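The first thing Hildegard Hagedorn does when I sit down is ask whether I have eaten, and the second is apologize for the bread, which she says came out a little flat. It had not. She has been baking for her neighbors on McIntyre Street for most of her adult life, and on Monday mornings there is still a line at her side door well before seven. 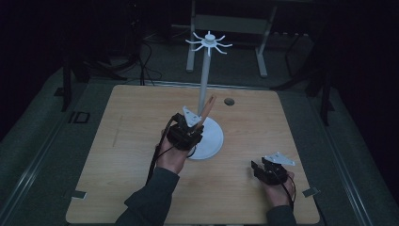
A white rack with curved arms

She started, she tells me, with a sourdough starter handed over the fence in a jam jar. "I killed it in a week," she says, laughing. "So I went back and asked for more, and I was so ashamed I brought a pie." The second jar lived, and its great-great-grandchildren are bubbling away on her counter still.

I ask what a beginner ought to buy, and she waves the question off – a bowl, a scale, a heavy pot with a lid. Her everyday loaf takes 700 grams of flour, of which 250 are whole wheat, and she mixes it by hand in the evening while the radio is on. "People want a timetable from me," she says. "I tell them to poke the dough. If it springs back slowly, you can go ahead. If it jumps right back at you, go read your book a while longer." 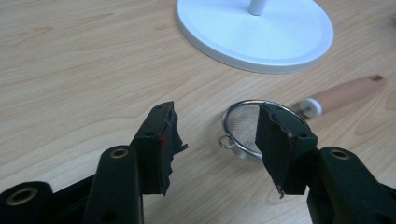 Two black fingertips with worn rubbery pads.

We talk for a long time about failures, which she seems to enjoy more than the successes. There was the April she forgot the salt in an entire batch and had to go door to door with butter and an apology. There was the rye that had to be sawed. "My husband took it out to the garage," she says, "and I could hear him in there, the poor man, working away at it."
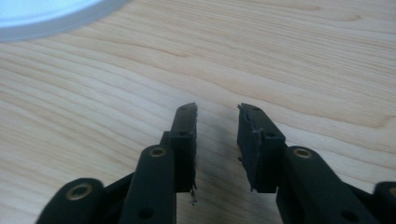

Pale wood grain, with something round and white in the corner.

She has never wanted a shop. A friend once offered her a corner of his café, and she thought it over for a whole winter before telling him no. "I like knowing who is going to eat it," she says. Then she gets up to wrap the rest of the loaf in a dish towel for me, and tells me to bring the towel back whenever I happen to be passing.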